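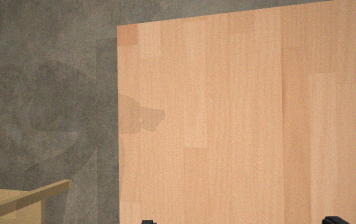 Tutorials > Teleoperation > Recording your first demos

Okay, the fun part — driving the arms yourself! I do all my practice in the Tasdale simulator before going near real hardware, and I'd tell any beginner to do the same.

1. Start the session and set the control rate to 60.
2. Bring one arm in over the rack and park the other up high (mine kept bumping elbows until I learned this).
3. Come straight down on a cylinder, slowly, and pause before you close the fingers.
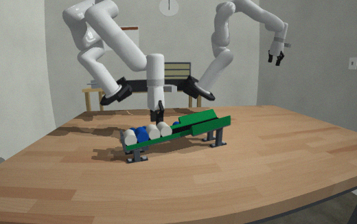

Left gripper over the green rack, right one held clear.

4. Save the take, reset, go again. Toss any run where you hesitated a lot.

My first 13 takes were junk, so don't sweat yours. I name files by color and take number, and I keep the bad ones in a separate folder until I've watched them back.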